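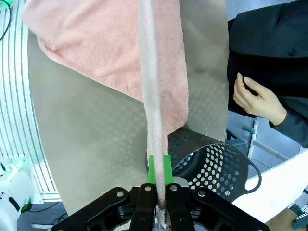 Terry cloth

Terry cloth, also called terry toweling or simply terry, is a woven or knitted fabric with loops of yarn standing up from one or both faces. The loops add surface area, so the cloth takes up more water than a flat fabric of the same size. It is used for towels, bathrobes, bibs and washcloths.

Construction

Woven terry is made on a loom with two warps. The ground warp is held tight and forms the base of the cloth, while the pile warp is kept slack. In the common 3-pick terry, three weft yarns are laid in and then pushed forward together, which makes the slack warp buckle into loops. Knitted terry is stretchier and is more often used for baby clothes and socks.

Fiber

Most terry is cotton. Loops of low-twist yarn feel softer but snag more easily - a pulled loop should be cut, as tugging on it can draw out its neighbors. When the loops on one face are sheared off, the result is called velour terry. It has a smoother look and dries the skin less well.

Care

New towels often shed lint in the first few washes. Fabric softener leaves a coating on the fibers and makes them less absorbent.

See also
Huckaback
Waffle fabric
Velour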